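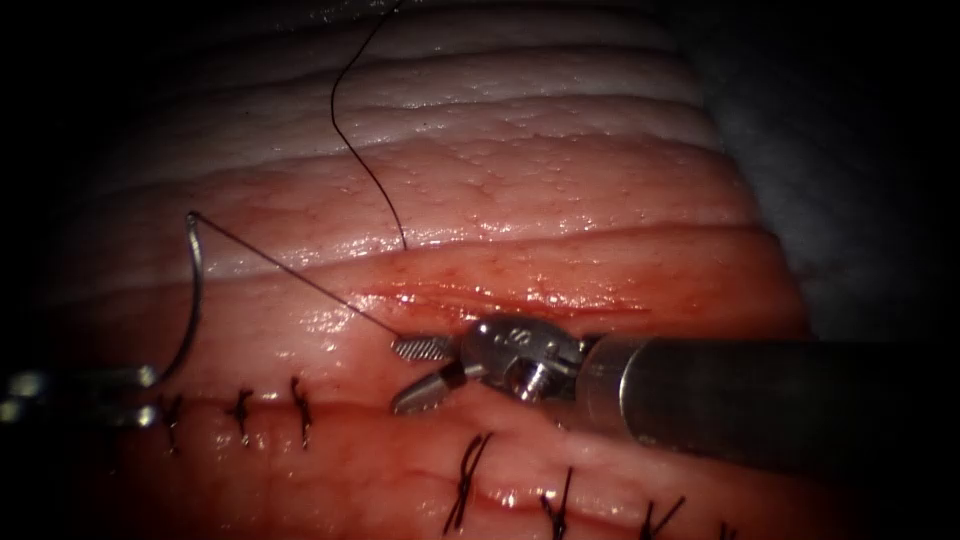

4.2 Réglage de la colonne vidéo Ondodetti

Avant toute intervention, mettre la colonne hors tension et serrer les freins des quatre roulettes.

1. Raccorder le moniteur principal à la sortie A du processeur. La sortie B est réservée à l'enregistreur.
2. Mettre le processeur sous tension, puis la source de lumière. Laisser chauffer 20 minutes.
3. Ouvrir le menu Affichage et sélectionner le profil Standard.
4. Placer la mire blanche devant l'optique et maintenir la touche BAL pendant 3 secondes. Le voyant passe au vert.
5. Régler la luminance du moniteur à 300 cd/m². L'angle de vision utile est de 178°.
6. Enregistrer le profil sous le numéro de la salle.

Remarque : le profil est perdu après une mise à jour du logiciel. Reprendre à l'étape 3.

ATTENTION : ne pas obstruer les grilles arrière. Ne jamais poser l'extrémité du câble de lumière sur un champ textile, source allumée.

Si le code E-07 s'affiche, contrôler le connecteur du câble vidéo. Si le défaut persiste, contacter le service technique Nanisside (Mme Jasińska).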